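Puzzle Table News: The Trarnodard Boards Are Coming Out of the Cupboard

If you came by the Tumholm Toy Library this winter, you'll have seen the long table by the window buried under jigsaws. Well, the jigsaws have had their turn! From 20th April the table belongs to shape sorters, and I can't remember when I last looked forward so much to a change of display.

Shape sorters get treated as baby toys, something you pass along once a child can drop the star in the star hole. I thought so too until Reinhold Vogler started cutting boards for us in his workshop over on Albers Street. Reinhold used to make patterns for a foundry, and he has strong opinions about corners. His first board had a circle, a square and a triangle. His second had a half-moon and something he called "the boot," and we had grown-ups standing over it through a whole Saturday morning, coffee going cold, turning the boot over and over.

The newer ones, which we call the Trarnodard boards (after the street where Reinhold grew up), go a good deal further. They mix plain holes with odd ones, and some of the pieces have more than one peg on the underside, so you have to find a group of holes instead of a single one. It's a lovely little jump in difficulty. A child who has been matching outlines suddenly has to pick the piece up and look at it from below.

The red-orange board is my favorite of the lot. It has twelve holes, among them a big circle in the center, an oval, some small squares and a rectangle with a bite out of one side. Toward one corner there's a cluster of three small circles set in a triangle, and I love watching people notice it. The dark brown piece with three pegs is 3D-printed, with a boxy top and a middle peg longer than its neighbors.
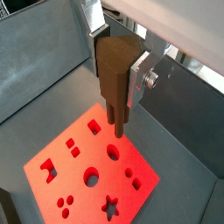
How to borrow a board

Boards go out for two weeks at a time, same as the games. Each one comes in a drawstring bag with its pieces and a card listing what should be inside. Please check the pieces against the card before you leave and again before you bring them back (under the couch is the usual place, followed by the dog's bed). You can renew once if there isn't a name on the waiting list.

We have bags for up to 200 loans before the cloth needs replacing, so do use them hard. If a bag rips, tell us and we'll swap it.

A few things to try at home

Put the pieces in a pillowcase and have your child reach in, feel one, and point to where it goes before pulling it out. Older kids can do the whole board with their eyes shut, and so can you, though it takes longer than you'd think!

Turn the board a quarter turn between rounds. My nephew had his memorized by position and was quite put out.

For two players, take turns choosing the piece the other person has to place. The Fanddale playgroup does this one with a sand timer and it gets very loud.

Drop-in afternoons

We'll have the boards out on the window table every open afternoon through July, along with paper and pencils for anyone who wants to sketch a shape of their own. Reinhold has promised to cut one of the designs for next season. He asks that shapes be no smaller than a thumb, and that somebody please draw him a decent fish.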